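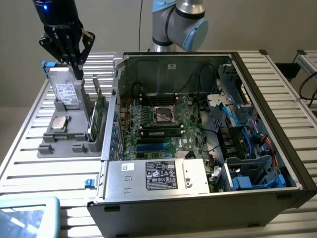
Two Miles, One Bucket: A Talk With Brenda Paredes

Brenda Paredes has a cold, a clipboard and a garage full of soup cans. The cans are for the food pantry. The clipboard is for the Stodcombe Fun Run for Literacy, which she has organized for longer than she cares to say and which will be held again in April.

"People hear 'fun run' and think it plans itself," she says. "Last year we had 70 runners and 30 bananas. You can do the math on that one."

The course is two miles long, out along the Petow creek path and back, and most of the entrants walk it. Paredes is fine with that. She walks it too, carrying a plastic bucket for anyone who wants to throw in loose change at the turnaround. The bucket did better last year than the online donation page, a fact she brings up more than once.

The money buys books for the reading rooms at the two elementary schools in town. The children pick the titles, a policy she defends while admitting that it has produced a great many books about sharks.

"I had ideas," she says. "I had a list. It had poetry on it. The kids looked at my list very politely."

Anong Kaewkla, who handles sponsors, joins us halfway through the coffee. She moved to Stodcombe for a job, signed up for the run to meet people, and was put in charge of asking local businesses for money before she had found a dentist. The dentist became her first sponsor.

"I asked him while he was still washing his hands," Kaewkla says. "He couldn't reach the door."

Onsri, the noodle place on the corner, is giving lunch to everyone who works a water table. Kuduma Shoes has promised prizes, though there was some back and forth over whether a single left sneaker from the display window counted as a prize. Paredes says it does not.

Both women want more teenagers this time. The high school lets students count the morning toward their service hours, and Kaewkla has been visiting homerooms with a sign-up sheet. The response has been good – on paper, anyway.

"We start at eight on a Saturday," Paredes says. "I'll believe it when I see them standing up."

What happens if it rains? She looks at me as if I had asked about locusts.

"They get wet," she says. "It's a creek path. We've had ducks finish ahead of people."

Sign-up forms are at the library desk, and at Onsri next to the register.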